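Chapter 6
When the Routine Work Moves

Learning goals
After reading this chapter, you should be able to explain how a job is divided into tasks, describe how duties shift when a machine takes on part of the work, and list the questions a staff should raise before a trial begins.

Automation seldom replaces a whole job at once. It usually takes over single tasks, such as picking up an item or returning it to a shelf, and leaves the remainder to the people already employed. The effect on those people depends on which tasks are moved and on who decides.

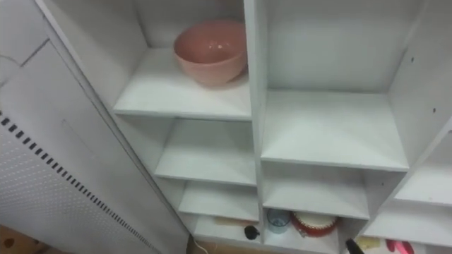

Consider Raren, a residential care provider with 200 employees. Before its trial began, room attendants at Raren wrote down every task in a normal shift. Tidying shelves took up a large share of the morning. Talking with residents did not appear on any work order, although attendants ranked it as the part of the job that mattered most.

Management had planned to shorten the morning shift. After talks with the staff, it kept the hours and changed the duties. Attendants now check finished rooms, report faults, and spend more time with residents. Pay grades were reviewed in April, and two new grades were added for staff who supervise machines.
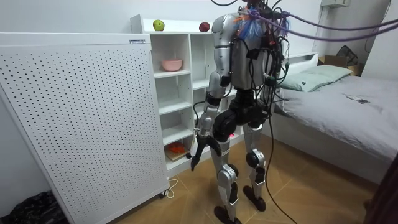
Denise Crabtree
Lecturer in Work and Employment Studies

6.1 Tasks and Jobs

A task is a single piece of work with a clear start and end. A job is a group of tasks, together with the duties and judgment that connect them. Putting a bowl on a shelf is a task. Knowing that a resident wants the bowl kept within reach belongs to the job.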